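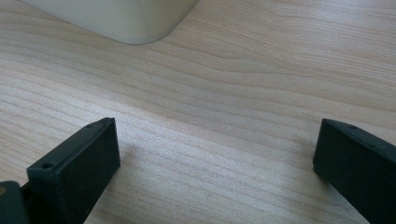 Geralville Support > Zakov hand units > Section 3 > Fingers and table check

3.1 Before you start

Read 2.4 first if the unit is new out of the box. This section is finger fitting, opening check and table layout only. Same for left and right units – do both, even if only one has been playing up.

You need: hex key from the lid pocket, soft brush, dry lint-free cloth, spare finger screws (part 1245).

CAUTION: Unplug the unit before putting fingers, yours, anywhere near the jaws.

3.2 Fitting the fingers

1. Unit face up on the bench. Wipe down both carriers.

2. Slide the left finger on from the front. Flat inner face towards the middle. If it binds, take it off and brush out the slot, dont force it.

3. Screws in by hand first, then nip up with the key. Two passes. Printed plastic, strips easily.

4. Repeat for the right finger. Should be a mirror of the left.

5. Open the jaws fully and look through the unit's camera. Both fingers in view, one each side, squared tips leaning in, clear table in the gap. If one sits noticeably higher than the other go back to step 3.
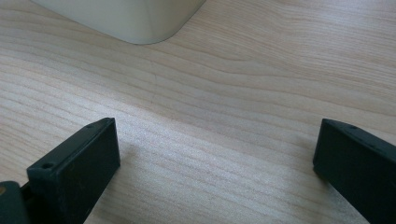

6. Close slowly by hand. Faces should meet flat. A gap at the tips means a finger is on crooked – slacken off, reseat, try again.

7. Open and close a few more times. Listen for clicking. Clicking = loose carrier, see 5.2.

Note: light scuffs on the finger faces are fine. Cracks round a screw hole are not, swap the finger.

3.3 Table and cables

Matt or low-sheen top is best. Strong glare in the middle of the gripper view upsets tracking, so move the lamp, not the table.

1. Stands on the floor beyond the far corners, hazard tape on the bases kept visible.

2. Cables down the furniture leg and along the floor. Keep them out from under your feet.

3. Pick up both units. Check the cords have slack at full reach, left and right.

4. Grip a spoon in the left unit and hold it up over the table. Right unit stays low near its own edge. Hold for roughly 3 seconds and watch for slip.
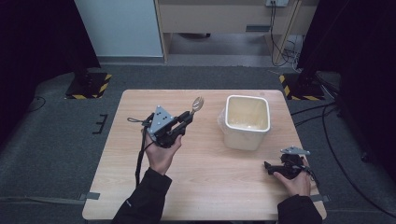
Fig. 3-2. Spoon held in left unit, right unit at table edge.

If the spoon creeps: clean both inner faces with the dry cloth. No solvents. Still creeping, fit new pads (Skaltuma pad kit, see 6.1).

CAUTION: Do not hang a unit by its cord between checks. Put it down on the table.

3.4 Checking the view

Jaws open, unit held low over the table, container at the far side. Near edge of the container should just show at the top of the picture. Too much of it showing – tilt the unit down a touch. None of it – tilt up.
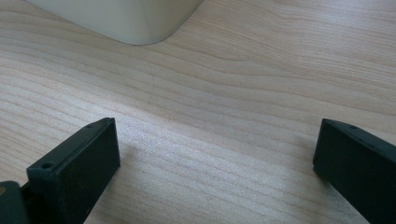 Fig. 3-3. Jaws open, pale container just in view at top.

Check the screw holes on the top ledges are sharp. If they look smeared, clean the lens and look agian. Then save the view as your reference and repeat for the other unit.

Redo 3.4 after any finger change, or if the unit has been dropped.

Related
2.4 Unpacking and first power-up
5.2 Loose carrier and jaw noise
6.1 Fitting Skaltuma pads
Yeo stand: height and base weights
Spare parts list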